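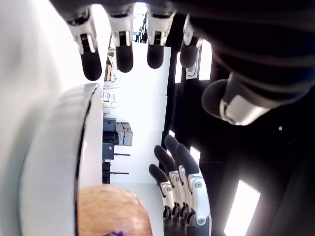

It is now a full season since I moved the larger part of my holding on Ccori into delegation, and I undertook at the time to publish an account of the results. I do so in February 2018, somewhat behind schedule, with apologies to those readers who wrote to enquire.

For the benefit of newer subscribers, Ccori is a blogging network on which the readers' votes are weighted by the quantity of locked tokens each account holds. A member may use that weight personally, or may lend it to another account, which then votes in the member's stead. The loan does not transfer ownership. The lender may recall it at any time, subject to a waiting period before the weight can be used again. It is this arrangement, and my own handling of it, that forms the subject of this post.

At the beginning of the season my account held 1063 locked tokens. I retained 194 for my own voting and placed the remainder with two services. The greater portion went to Mandidar, which runs a curation trail for long-form writing. The lesser portion went to Vurden, which lends weight to new accounts so that they are able to post and comment without exhausting their allowance on the first morning.

My reasons were practical. I had been voting by hand each evening, and the quality of my attention had declined. On several occasions I found that I had voted for articles which I had not read to the end, and in one case for an article which I had already voted against supporting in a comment of my own. Darius Ots, with whom I have corresponded since we both joined the network, put it to me that a vote cast in that manner was of little use to the author or to anyone else. I had no answer to this.

Mandidar has performed in accordance with its published terms. Payments arrived daily, and the statement attached to each was clear. The curators are named, their selections are listed, and a delegator who objects to a selection may lodge the objection on a public thread. I lodged one, concerning a post which reproduced a long passage from another member without credit. Normunds Ramanauskas replied for the curators the same evening and the vote was withdrawn. I record this because the service has been criticised elsewhere for slowness, and my own experience was otherwise.

Vurden is a different matter. It pays nothing to delegators and has never claimed to. I had therefore no financial expectation of it, but I did expect to be told which accounts my weight was supporting. The list was promised monthly. I have received one list, and it contained twenty names, several of which had not posted at all - I checked each of them. Baiba Mets, who maintains the service in her own time, has acknowledged the delay courteously and has said that the list will be generated automatically once the new version is in place. I am content to wait until April before reconsidering.

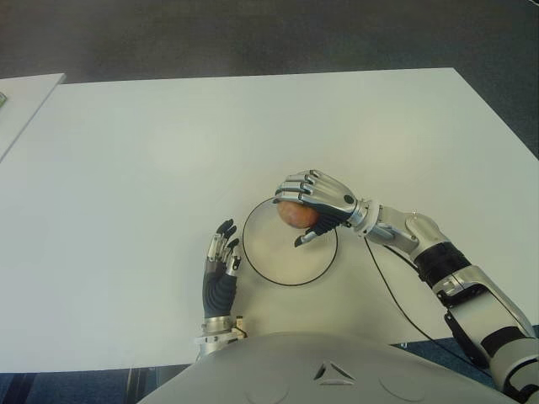 Does delegating weight mean giving up one's own vote?

Only the portion delegated is given up, and the portion retained continues to vote as before. The difference is felt chiefly in the size of each vote, which falls in proportion. Members who wish to be noticed by the authors they support should take this into account, as a smaller vote is easily overlooked among larger ones on a popular post.

I should add a word concerning the retained portion, which has given me more satisfaction than I had anticipated. With a modest weight at my disposal I ceased to think of the return on each vote and began to read in the order that interested me. I have followed Urmas Mägi's long series on the restoration of clocks from its first instalment, and have commented on every part. I had previously passed over it on the ground that it was posted at an inconvenient hour for curation purposes. (He should not be confused with Urmas Jõgi, who writes on network matters and whose figures I have relied upon in the past. Both gentlemen receive one another's messages and have asked me to mention it.)

A number of readers have asked about the waiting period upon recall. I tested it once, with 20 tokens taken back from Mandidar, and the weight became usable on the date stated. During the interval it belonged to neither party for voting purposes. This is the usual rule on the network, and it should be borne in mind by anyone intending to withdraw shortly before a change of version - the weight may be idle at exactly the time it is wanted. 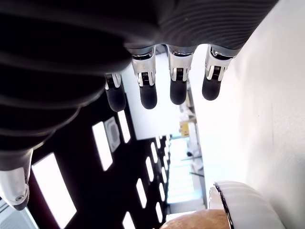

The same caution applies to members who delegate through a third-party page instead of the network's own wallet. The instruction is identical in effect, but the confirmation may be displayed before it has been accepted. On my second delegation I saw the confirmation, closed the page and discovered the following morning that nothing had been sent. No loss resulted. I have since made it my practice to consult the account history before closing anything.

There remains the question of Uvstead, the community for gardening and smallholding to which many of my readers belong. Its moderators have announced a trail of their own and have invited delegations. I have read the announcement twice and cannot find in it any statement of who will choose the posts, or whether the moderators' own articles are eligible. I put both questions on the announcement thread. The first has been answered, in that the moderators will choose jointly. The second has not. I am well disposed towards the community and should like to support it, but I will not delegate until a reply has been given.

My position for the coming season is accordingly as follows. The delegation to Mandidar continues unchanged. The delegation to Vurden continues until the date given above. Rewards received in the meantime will be locked and added to the retained portion, and none will be sold.

Corrections to any of the above may be left in the comments, where I shall reply to them in the order received. Questions on tax should be addressed to someone qualified to answer them.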